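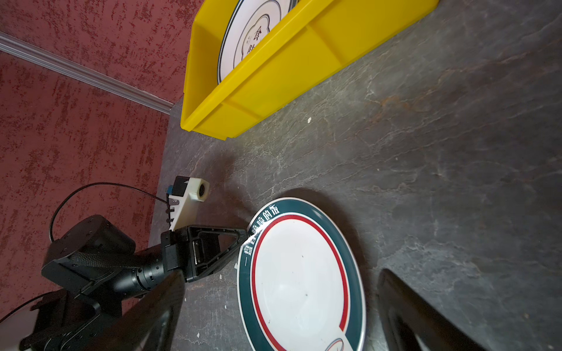

Plate handling at our Calton workshop.

About us

Trasero helps canteens and small kitchens plan and budget for robot arms. We do not sell the arms ourselves. We visit your site, watch 2 full services and send a written costing within 2 weeks, covering grippers, cabling, spares and staff training.

Recent clients include Ojala and Premo. Site visits for kitchens serving over 100 meals a day are open for booking until 13th September. Quotes given in August still stand.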